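Visit report: open day at the Plultiden works, Flotthorpe

Plultiden opened its Flotthorpe site to visitors on 18/05/2024. The firm makes tableware and woven baskets for shops and hotels, and the open day covered the glazing hall, the weaving room, the packing floor and the table room at the far end of the building. I went with Thomas Grasso, who buys for a small chain of cafés and wanted to look at plates.

Arrival and parking

Parking was in the lower yard. The upper yard was kept for lorries, and the signs did not make this clear until you had already driven past the turning. Visitors signed in at the side door and were put into groups. Ours was led by Khanyisile Potgieter, who has run the glazing hall for six years and before that worked for Hellström in the same trade.

The glazing hall

Plates come in from the first firing on tall trolleys. Each trolley holds 135 dinner plates, and the hall gets through 3,000 plates in a normal week. Glaze is sprayed on, the foot of each plate is wiped by hand, and the trolley goes back for the second firing. The kiln was off for the open day, so we could stand inside the door and look at the shelves.

Khanyisile had laid out rejects on a bench with a label beside each fault. Pinholes and thin rims were the most common. Green glazes give more trouble than white ones, she told us, and the pale greens are the worst for showing up an uneven coat. Thomas asked whether seconds were sold to the trade. They are, in boxes of mixed sizes, but not in June when the hall is closed for repairs.

The weaving room

This is a smaller room upstairs, reached by a metal staircase. The cane is soaked in long troughs before use. We watched a rim being braided, which took most of our time there, and were allowed to try a few turns ourselves. Mine had to be undone.

The larger baskets are bought in from Uvanetti and only checked and labelled at Flotthorpe. The shallow ones for bread and fruit are made on site – the oval is the best seller and also the slowest to make.

The table room

The last stop was the room where pieces are put together on tables for buyers. The tabletops are plain and dull-coloured so that the glaze can be judged without glare. Thomas spent a long time here with the pale mint-green plate. He liked it beside the reddish-brown weave, with four bananas in the basket for a bit of yellow, and asked for a price on 500. The colour seemed softer to me than it does in the printed list, where it looks closer to turquoise.
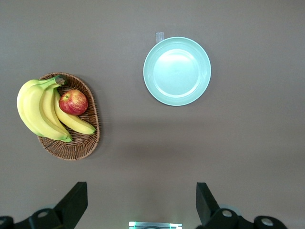
Practical notes

The tour took two hours, with a stop for tea before the weaving room. The staircase is steep and there is no lift, so anyone who cannot manage it should ask to go straight to the packing floor. The shop by the exit took cards only. I bought two side plates and a small bread basket. Groups can book for the next open day through the Plultiden office.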